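# Where should the second office go?

*From the Truvberg tenants' letter, 24 Oct 2026*

Every so often a company upstairs from us decides it has outgrown its desks. The signs are easy to read. First somebody takes a phone call in the stairwell. Then the good meeting room is booked solid through December by a person who has left the company. Finally a spreadsheet appears, with cities down the side and virtues across the top, and the founders start saying "talent pool" at lunch.

Odard, the payroll software people on the fourth floor, reached the spreadsheet stage in spring. They have kindly let us write about what came next, on the condition that we be nice about it. We said we'd try.

The list began with 14 cities. Hazem Tazi, who runs operations there, scored each one on rent, flights, tax paperwork and the number of engineers who might conceivably answer an email. The scoring went from one to ten, and Hazem reports that almost every city got a seven. When everything is a seven, you are paying consultants to tell you about the weather.

So they dropped the scores and asked the staff. This was braver than it sounds. The staff voted for places with beaches. One person nominated their home town, population 2000, and attached a fairly persuasive slide about parking. Anderson Evangelista, who leads the engineers and would have to hire most of the new ones, crossed off every place where he'd be fishing in the same pond as the big companies. That took out most of the beaches, and a small delegation came to see him about it.

What was left was Grønli and Plorkska. Grønli has the better airport link and a shiny office district put up in the last few years, with a tram that stops right outside. Plorkska has a technical college, cheaper leases and a train station that seems to have been designed by somebody who disliked trains. On paper Grønli won by a mile. Hazem had the letter of intent drafted and was looking at carpet.

Then they went to visit, and I'd urge anybody with a spreadsheet to do the same before they look at carpet.

In Grønli the agent showed them a lovely floor with a lovely view. The rent was as advertised. The service charge was in a separate document, and the document had an appendix. By the time they'd added parking, cooling, something called "lobby activation" and the fee for leaving early, the price per desk had gone up 25 percent. Anderson asked what lobby activation was. The agent said it was the feeling you got on arrival. Anderson said he'd had it already, thank you.

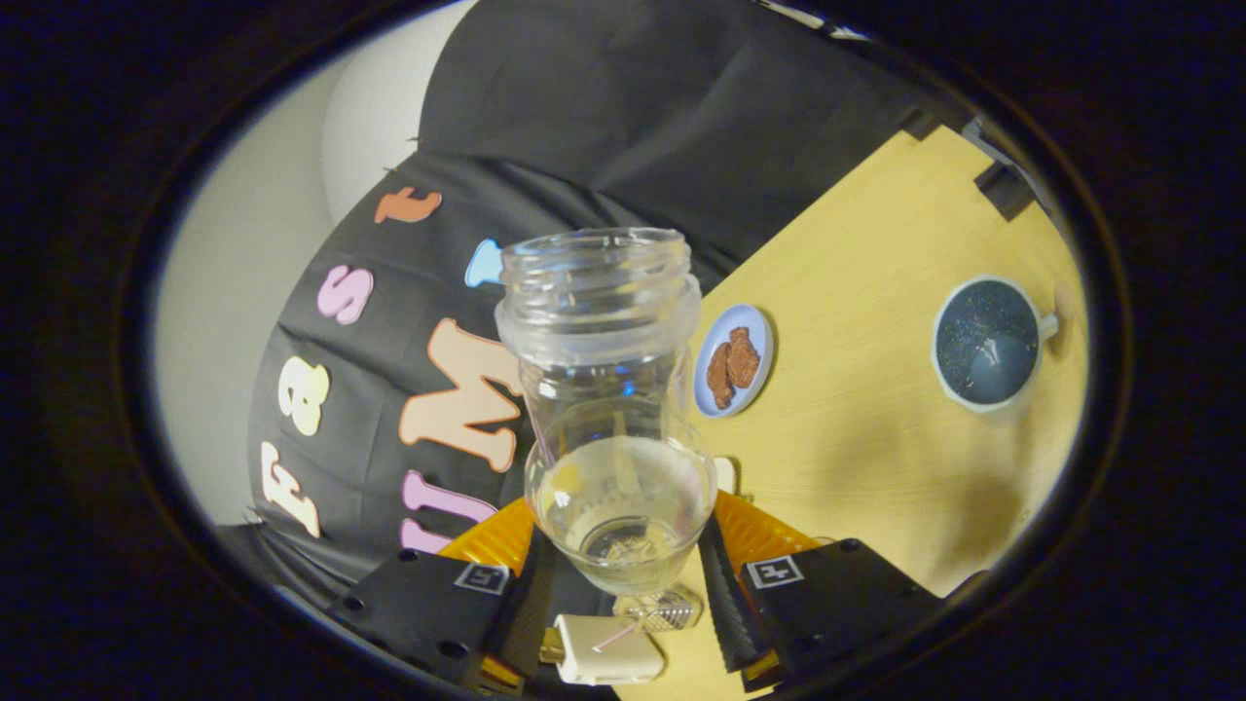
Plorkska was less polished and a lot easier to get a straight answer out of. The lease ran to 6 pages, and the landlord, Panagiotis Pappas, had read all of them, a thing Hazem says he has rarely met in a landlord. The building is an old print works with good floors and bad radiators. Service charges were listed in plain words, with last year's bills stapled to the back. I've been telling the newer tenants here that a lease should be like a clear bottle: the walls are see-through, you can look right down to the base, and if there's anything odd at the bottom you'll spot it before you sign. Most of the ones I get shown are the frosted kind. Panagiotis's bad radiators, for the record, were on page two.

The hiring side took longer. Angeliki Dimitriou, who handles recruiting for Odard, spent a week at the technical college talking to lecturers and buying a great many coffees. Her finding was that Plorkska turns out plenty of good developers and then waves goodbye to them at that terrible station. A fair share would stay if there were something to stay for. Several who had left said they'd come back for a decent job and a shorter commute, which makes them much like the rest of us.

It isn't all settled. The internet connection in the print works is described as "coming," a word that has broken stronger companies than Odard. There's one direct flight a day and it leaves before anybody sensible is awake. Siobhán Hanrahan, who keeps the company's books, has set aside money for a backup line, a second backup line, and new radiators. She has also asked that no one use the phrase "talent pool" in front of her until the first quarter's numbers are in.

Odard will open in Plorkska with a small team and a short lease, with an option on the floor above. If it goes well they'll take the option. If it goes badly they will at least know what it costs to leave, and it's a figure they could find without an appendix.

For those of you with a spreadsheet of your own on the go, Hazem is happy to share his list of questions for landlords. He asks for last year's bills, the exit terms in writing, the name of whoever fixes the heating, and the phone number of a tenant who has moved out. That last one gets the longest silences, he says. He has promised to leave a copy at the front desk, next to the sign-up sheet for the good meeting room, where I notice the ghost of Odard's former employee is still down for every slot.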